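Saodah Ngau
22/02/2019

OK, thread on laying out a small instrument set, because three people from the evening class asked me the same thing after we finished and I gave three slightly different answers. Sorry! Here's the proper version, or at least my version.

I'm talking about little sets, the kind you get for minor procedures. Tweezers or forceps, scissors, a couple of hemostats. If you're on the big trays already you can scroll on by (or stay and argue with me, I know some of you will).

First thing is the drape. I open it from the middle fold and leave that fold running away from me, so there's a line down the center to work from. It's never going to lie perfectly flat. You can fuss over a wrinkle for ten minutes and make two more. If nothing is rolling or tipping, leave it alone.

Blue, always blue if I get to choose. Steel on white makes my eyes tired by the end of an evening and I start missing the thin stuff.
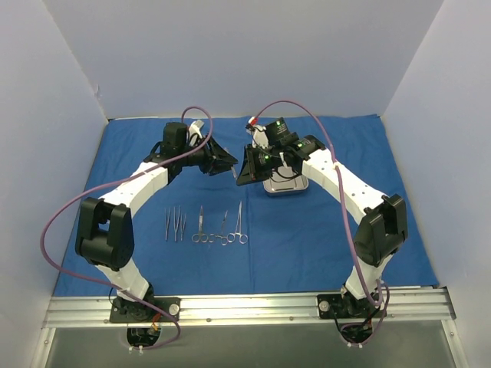
Second thing, pick a direction and stay with it. I do tips away from me, rings toward me. I learned it at Kosthorpe under Charalambos Kalogeropoulos, who would walk past and turn your whole row around without a word if you had one piece backward. You only needed that once or twice.

Other places do it differently! My friend's hospital likes everything sideways. Follow whatever your own department has written down, even if you think mine is prettier.

Then the order. For a six-piece practice row I go left to right like this:
forceps
forceps
forceps
scissors
hemostat
longer hemostat

So the plain thin ones sit together and the ring handles sit together. When I glance down I'm checking two little groups and my brain is much happier with that.

A lot of beginners want to go strictly by length, short to long. It does look lovely, I get it. But then you've got a forceps hiding between two clamps and you'll pick up the wrong one, and I say this as somebody who picked up the wrong one for most of August.

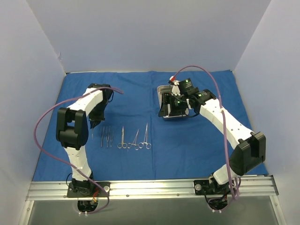

Do the gaps between the pieces have to be even?

A bit uneven is fine. You want enough room to lift one piece without dragging the one next to it, and after that I wouldn't worry. The thin forceps can go closer together than the ring handles, which need more room because of the loops.

Someone else asked how to tell a hemostat from scissors quickly, which is a totally fair thing to ask when you're new and it's all just shiny loops. Look between the rings. Hemostats have that little ratchet, the teeth that click and hold. Scissors don't have it. Then look at the working end, blades or jaws. After a week you'll do it without thinking.

Forceps are the ones with no rings at all, you squeeze them like eyebrow tweezers. Some have tiny teeth at the tip and some are smooth. Check under good light, and please don't check with your thumb.

I should say I'm talking about practice here. Practice drape, practice steel. The real thing has gowning and gloving and a whole lot of rules about what you may reach over, and you're not getting that from my posts at 11 at night.

My drill when I was starting: lay the row, look at it, put everything away, lay it again. 12 times in one sitting. Boring as anything, and I put the radio on. By the end I'd stopped reading the list.

Once that's easy, go up to 16 pieces and see it all fall apart, haha. That's where the groups start to earn their keep.

OK, trays. Going from the row to the tray is where people get sloppy, me included. You've been so neat and then it's the end of the night and you just want your coat.

Rings all at one end. If you do only one thing from this thread, do that. The shafts are going to cross over each other in a tray with no divider, there's no stopping it, but if the loops are together you can still get your fingers on what you want.
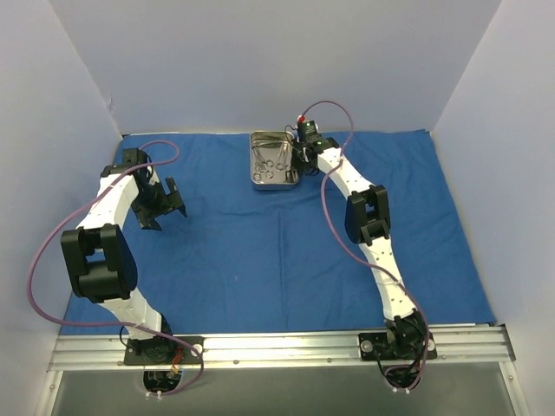
Heavy things go in first, then the light ones, so the fine tips aren't squashed at the bottom. And lower them in! I can hear a dropped hemostat from two rooms away and so can everybody's supervisor.

When it's going off for sterilizing, the ratchets should be open. We had a stringer for the ring handles at my last job, a sort of U-shaped pin that keeps them open and lined up, and I miss it dearly. Ask if yours has one in a drawer somewhere.

Oh, and count before you close up. Same order every time, out loud if you can stand it. I count left to right as they'd sit on the drape, even when they're already in a heap, and it works for me.

I still have my old Kosthorpe checklist, 27 lines, very coffee-stained. If anyone wants it I'll type it up this weekend. The part on needle holders is out of date, so I'd need to fix that before I post it.

Also whoever left with my pen with the green cap, I'd like it back please, no hard feelings.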